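Progress report to the Evham Fund, second reporting period
Project: Old recipes and kitchen words of the Ganda Valley
Prepared by: Eugénie Rolland, project coordinator

1. Where we are now

In our first report we wrote that the recording of the interviews would be finished by the end of winter. I must inform you that it was finished later than this, by five weeks, but it is now complete. We have 60 interviews with people who cook, or who used to cook, for a family in the valley. The oldest speaker was born on a dairy farm above the river and still writes her recipes in ounces. The youngest is an apprentice baker.

The transcription is going forward well. Each interview is first typed in the language in which it was spoken, and afterwards translated into English if necessary. Raphaël Poulain is responsible for the French and the Italian, and I check the English. For the Vietnamese interviews we have the help of Mr Đồng, who was a schoolteacher before his retirement and who has very strict opinions on the placing of accents. We are grateful for them. Two interviews in dialect are still waiting, as we did not yet find a translator who is comfortable with the older words.

From the transcripts we have taken out 410 recipes. Many of them are the same dish with small differences, and at the beginning we wanted to join these together. After some discussion we decided to keep them apart. A plum cake with lard and a plum cake with butter tell something different about the household, and the colour of the sugar was a subject on which several families did not agree at all.

2. The word list

The list of kitchen words has grown to 1737 entries. This is more than was foreseen in the application, where we promised a "short glossary". The growth comes mostly from the words for preserving: drying, salting, bottling, keeping in ash or in sand. One speaker had four different verbs for stirring jam, depending on how close it was to ready. We would like your agreement to publish the list as a separate booklet, in the same format as the recipes. The printer has confirmed that this does not change the price of the paper, only of the binding.

The database which we use for the words, Vurus, was installed in autumn and caused us some trouble with special characters. The letters with two signs above them were replaced by empty squares. The problem is now solved, but we lost several days of work and had to type again a part of the letter M.

3. The chapter on fruit

The chapter on fruit is the first one to have a complete draft. It has four sections: fresh fruit, dried fruit, syrups, and the tomato, which most of our speakers put with the vegetables but which some of them insisted to see here. I have accepted this, because there are good recipes for a sweet tomato preserve and they would be lonely between the onions and the beans.
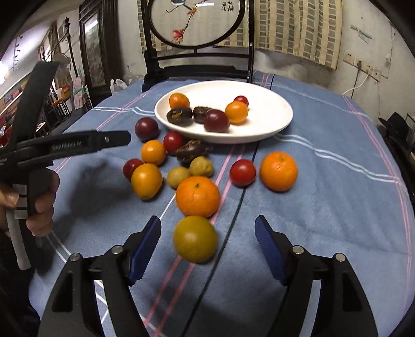 Ganda Valley, October

Since the draft was circulated, we received comments from 14 readers. The majority asked for more exact measures. This is a difficulty that we meet in every chapter. The speakers say "a good handful" or "until it is enough", and we do not wish to invent a number of grams that was never said. Our proposal is to print the words of the speaker in the recipe and to give a tested measure in the margin, in smaller letters. The testing is done at home by members of the group, and I must say that the budget line for sugar will be exceeded before the end of the year.

The section on dried fruit needs more work. We have good descriptions of the racks and the attics, but few of the ovens, and Raphaël will go back to three of the families to ask again. He will at the same time bring them their signed consent forms, which were sent by post and came back with the wrong postcode.

4. Money

The expenses are within the total that was granted. Travel has cost less than foreseen, as many speakers preferred to come to the library on market day. Translation has cost more. We ask permission to move the remaining travel money to translation – the form is attached – and we do not ask for any supplementary amount.

5. Next steps

– Finish the two interviews in dialect.
– Second draft of the fruit chapter, first draft of soups and of bread.
– Decision on the cover. There are two proposals, and the group is divided.
– Public reading in the library, with tasting, if the kitchen licence is renewed in time.

The chapter on meat will be delayed until spring. The person who was writing it has moved to another city, and we have preferred to wait for her rather than to give her notes to somebody else.

Eugénie Rolland

Related items
First progress report: finding the speakers
Consent form for interviews (English, French, Italian, Vietnamese)
Call for readers: soups and bread
Notes on spelling in the word list
Library opening hours during the harvest fair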